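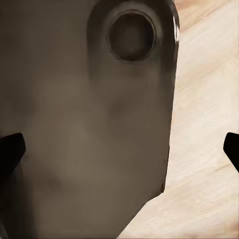 How to run your first cargo day in Trollwood

Cargo days are my favourite part of this little management sim, and the first one unlocks earlier than you'd think!

1. Open the harbour menu and tap Tenard. It's the closest port, so your fuel lasts.

2. Hire 2 deckhands. Skip the captain for now — she costs 100 coins and you'll want those for upgrades.

3. Fill the hold to 30 crates. Any more and the boat slows right down.

4. Set sail in the morning, then tap each buoy as you pass for bonus coins (so satisfying).

5. Sell everything at the night market. Seok pays best for timber, and the colour of his lantern tells you if he's in a generous mood.

My best run so far made 44 coins a crate. Once you've beaten that, try the July regatta map!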